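Reviewing the Satine Kitchen Kit for Sim Manipulation: Final Project Report
Robotics elective, spring term. Submitted June.

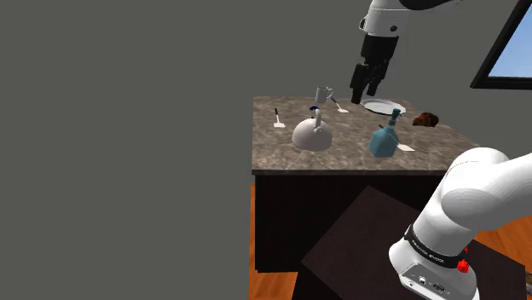
1. What we did and why

Our group got the trial license for Satine, the kitchen scene kit that Sellance sells as an add-on for robot simulators. The assignment was to pick a product and say if a student lab should pay for it. We picked this one mostly for the kitchen island scene, plus it comes with a Franka arm already mounted and set up. Our lab has no real arm we can use for this so everything below is sim only. No claims about hardware.

Peng is the other kit we looked at. Free, less stuff in it. We used it as the baseline.

2. Setup

Install was OK. Docs say to follow the quick start, we did, and the first launch crashed on a missing texture folder. Reinstalled, fine after that. Ran on the Gerwood lab machines, the older ones by the door. Scene load was slow the first time and then normal.

The default scene puts kitchen items on a stone-look counter: mug, plate, kettle, bottle, spatulas, some kind of food item. Positions can be shuffled with a seed. We kept the arm base fixed and let only the objects move.

Things we changed from default:
- slower gripper close speed
- camera pulled in so the counter fills most of the view
- lighting left alone (we wanted to test it, ran out of time)

3. Tasks

We wrote 3 tasks.

Mug lift. Grab the mug, raise it, hold it.
Spatula to plate. Pick a spatula and lay it across the plate.
Bottle move. Slide or lift the bottle to the back of the counter without knocking anything.

All scripted with the planner that ships with the kit, no learning. We had planned on a learned policy for the mug but that got cut in week 3.

4. Results

131 runs total that we kept. Runs from before the reinstall are thrown out.

Mug lift was the easy one and worked most of the time. When it failed it was nearly always the handle. If the handle pointed at the gripper one finger came down on top of it and the mug tipped. Rotating the wrist before the approach fixed most of that.

Spatula was bad. 42 of the runs were this task and we still dont have a version we like. The blades are flat and lie right on the counter so the fingers have nothing to get under. Gripping by the handle is better but then it swings when lifted. Friction default for the spatulas seems too low to us, we raised it and got fewer drops. Also the planner doesn't know which spatula you mean unless you use the full object ID, which took us way too long to find.

Bottle in the middle. The neck is a decent grip. Trouble is it's tall and if the arm comes in low it clips it. We added 2 waypoints above the counter and that helped alot.

5. Satine compared to Peng

Looks: Satine wins easy. Objects have shape to them, the plate has a rim, the food looks lumpy like food. Peng mugs are cylinders with a loop stuck on.

Physics: closer than we expected. Peng was more stable with thin objects. Satine had some jitter when things touched the kettle, no idea why, support ticket still open.

Docs: Satine has more pages, Peng has better ones.

Support: Sellance answered our install question the next morning. The kettle one, nothing yet.

6. Would we buy it

For a vision project, yes. The renders are worth it if you need pictures of clutter. For a basic grasping class, probably start with Peng and spend the money on something else. The student tier only allows one scene open per seat and that slowed us down near the deadline when everybody needed it at once.

7. If we had more time

- vary the lighting
- get the spatula task working from the handle side only
- try the learned mug policy
- check the friction numbers against real utensils, even just a tilted cutting board and a protractor

Run logs and the task scripts are in the group folder, under final. Ignore the folder called final_old.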